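首页 > 国际 > 观察 > 正文

要闻 国际 财经 社会 文化 专栏 视频 更多

韦瓦德有了第一位女市长，我问了一圈，大家好像都挺淡定

2021年1月13日

昨天晚上我守着韦瓦德（Vevard）市议会的直播看到快十二点，咖啡续了两回，总算等到伊达莉娜·巴罗斯（Idalina Barros）把手放在那本旧章程上，念完了就职誓词。这座城市建市以来头一回由女性当市长，我本来以为场面会挺热闹的，结果因为疫情，会议厅里只坐了议员和几个工作人员，掌声稀稀拉拉，还夹着线上连线的回音（有一位议员忘了关麦，全程能听见他家的狗在叫）。

先说说她是谁吧，国内的读者估计没怎么听过这个名字。巴罗斯以前是港区的法律援助律师，替租客和清洁工打了好多年官司，后来进了市议会，管过住房，也管过公交。去年十一月选举的时候，她的对手是前任副市长，资历比她老，钱也比她多，开票开到后半夜两个人还咬得死死的。最后她赢了1,799票。这个数字在韦瓦德这几天简直成了口头禅，我住的那条街上，面包店的黑板上写的都是它。

不过韦瓦德的市长权力其实没多大，这一点得讲清楚。这里实行的是议会加行政总管的制度，预算由议会投票，日常事务归行政总管，市长主要负责主持会议、对外代表城市、在票数打平的时候投关键一票。所以她当选的消息传开以后，我身边的反应分成了两拨：一拨人特别激动，我楼下的邻居阿姨甚至哭了；另一拨人耸耸肩，说换谁坐那把椅子都一样，垃圾费照样涨。

我自己嘛，两边都能理解一点。前天我专门打电话给克斯廷·林德奎斯特（Kerstin Lindqvist），她在本地一个叫“蒂塞尔”（Tisell）的妇女权益团体干了很久，说话一向直来直去。我问她高不高兴，她在电话那头笑了半天，说高兴当然是高兴的，可她手上的事一件也没少。她给我举的例子是托儿所：全城的公立托儿名额排队要排很久，去年春天停课以后，辞职回家带孩子的差不多都是妈妈，她们团体接到的求助电话里，一大半都跟这个有关。

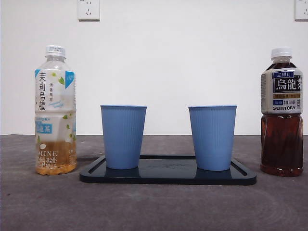

她还提到夜班公交。马卡拉埃格（Macaraeg）那一带有好几家食品厂，女工多，下夜班的时候末班车早没了，要么拼车，要么沿着公路走回家。巴罗斯当议员的时候提过加开夜班车的议案，表决没过，差了3票。林德奎斯特说，她想看的就是这个议案会不会重新摆到桌上来，别的仪式啊、合影啊，她都不太在意。

巴罗斯在就职讲话里倒是真提了这件事。讲话挺短的，我边听边记，前半段是感谢家人、感谢医护人员这些常规内容，后半段她讲了三件想推动的事：一是夜班公交，二是把托儿名额的分配规则公开，三是在市政府的招聘里去掉一些她认为没有道理的年龄限制。讲到公交的时候她停了一下，说自己二十来岁时也在那条路上走过夜路，鞋里塞着钥匙（我到现在也没想明白为什么是鞋里！可能是当地的习惯，回头有机会一定要问问她）。

反对派那边的回应还算客气。前任副市长发了一份两段话的声明，祝贺她就任，同时提醒说今年税收会很难看，任何新增开支都得先讲清楚钱从哪里来。这话也不算刁难，韦瓦德靠港口和旅游吃饭，去年游轮一艘都没进来，市中心关了好多铺子，我常去的那家面馆也没撑住，想起来还是有点难过。

至于议会里的力量对比，对她也谈不上有利。现在一共30个席位，支持她的联盟松散得很，里面最大的伙伴是哈迪斯（Hadis）选区出来的那几位议员，他们关心的是防洪堤，跟她在公交问题上的立场并不完全一致。昨晚散会前，哈迪斯的一位议员还在发言里说，希望新市长别忘了住在河边的人。巴罗斯点了点头，在本子上写了点什么，写的什么镜头没拍到。

另外有个小插曲。按照惯例，新市长就职后要在走廊里挂上自己的肖像，走廊那面墙上前任们的画像一水儿都是穿深色西装的男士。有记者在线上问她打算穿什么拍，她愣了一下，说还没想过，然后反问对方有没有问过前任同样的问题。那位记者没接话，主持人赶紧点了下一位提问。我在屏幕前面笑出了声，不过后来翻本地论坛，也有人觉得她太冲了，为这个吵了好几页，吵到最后变成了讨论走廊该不该重新刷漆。

今天上午我又去市政厅门口转了一圈，天冷，风又大，广场上没几个人。有个遛弯的老先生告诉我，他投了巴罗斯，理由是她当律师的时候帮他侄女要回过押金。我问他觉得女市长会不会让这座城市有点不一样，他说不知道，反正他等着看公交。旁边一位推婴儿车的年轻妈妈听见了，插嘴说她等着看托儿所，还说她连昨晚宣誓都不知道，孩子闹到半夜，哪有工夫看直播。

接下来的日程是这样的：新一届议会的第一次工作会议在20号召开，照旧是线上，夜班公交的议案有没有列进去，要等议程公布才知道。巴罗斯的办公室回了我的邮件，说议程还在商量，采访申请已经登记，让我耐心等等。林德奎斯特那边则已经在收集签名了，她说食品厂换班的时候人最多，这几天她们都会守在厂门口。等会开完，我再来跟大家讲讲结果。

联系我们 | 投稿须知 | 版权所有，未经许可请勿转载 | 返回顶部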